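Home | Visits | Workshop notes | Contact

Open afternoon at Plokham, June

What a cracking afternoon! Piyumi Fakir showed us round the robot test rooms, and I came away with pages of notes on good practice (my favourite kind of visit).

Every household task has a written start state. Lids closed, pan on its base, handle pointing right, and someone signs for it before the arm is switched on. Sheet 346 covers the breakfast maker, and I loved how plain the wording was.
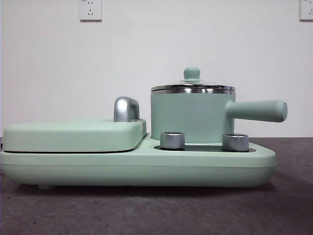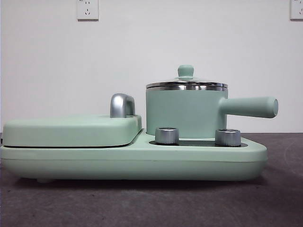 Lid down, pan on, handle to the right.

Stop buttons

There are 2 per room, tested each morning. Ultan Geraghty let us press one!

Comments

Obaidul Cassim: Do they re-sign after a break?

Estíbaliz Calvo: Yes, I asked. Every time.

Recent visits
- Farnville packing hall
- Majumder safety day
- Rurkby fair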